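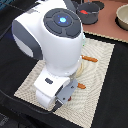
Placemats, and what to do about carrots

4 min read

I have been meaning to write about placemats for a while. We eat at the same table we work at, so it gets cleared and laid again at least twice a day, and the mats take most of the punishment. I have owned four sets in this flat and only like one of them.

The ones I like are the cream ones. They are rectangular, with a faint wavy pattern running through the surface and a border a shade darker than the middle. I bought them in April from Brurkell, the homeware shop in the arcade, after my sister Nasrin Nikzad told me to stop buying cork. Cork looks fine for a month. Then it crumbles at the corners and you find bits of it in the butter.

Cream sounds like a bad idea and I said so at the time. In practice crumbs don't show, water marks don't show, and the texture stops a bowl sliding when a child leans on it. What does show is anything orange. Tomato sauce, turmeric, the oil off a curry. I have been wiping them with a cloth wrung out in warm water and a drop of washing-up liquid, working along the ribs and then across. If the stain has been there overnight I use bicarbonate of soda mixed to a paste, leave it while I do the pans, and rinse. Don't soak them. I soaked one and it dried with a curl in it, and it spent a week under the big atlas.

Raw carrot is less trouble than I expected. It can leave a pale smear if it's been freshly cut and left lying, but that comes off with the cloth.

We get through a lot of carrot sticks. They are the thing that gets put out while dinner is still twenty minutes away and people are wandering in and opening cupboards. I cut them short and fairly thick, because thin ones go bendy by the evening. Peel, top and tail, cut across into lengths, then halve and quarter. They go in a box of cold water in the fridge and last until about Thursday if I did them on Sunday. Drain them properly before they go on the table. Ardalan at work keeps his in damp kitchen paper and says it is better, and I tried it, and they were the same.

For a while I was using a little dish for them, a white Zanetti one from a set that has otherwise all been broken. It was too small and everyone reached over each other. Now I just use a dinner plate in the middle, and a few always end up on the mats anyway.

As for laying the table, I have settled on putting the mats down at a bit of a slant on the narrow side, where the chair doesn't pull out fully because of the radiator. Square on, the corner hangs over the edge and gets caught by sleeves. It looks slightly drunk from the doorway but nothing has been dragged onto the floor since — except one glass, and that was me.

The other three sets are in a bag in the hall. Two are going to the charity shop. The last is the blue plastic ones, which are ugly and wipe clean in seconds, so I'm keeping those for painting and for when we have beetroot.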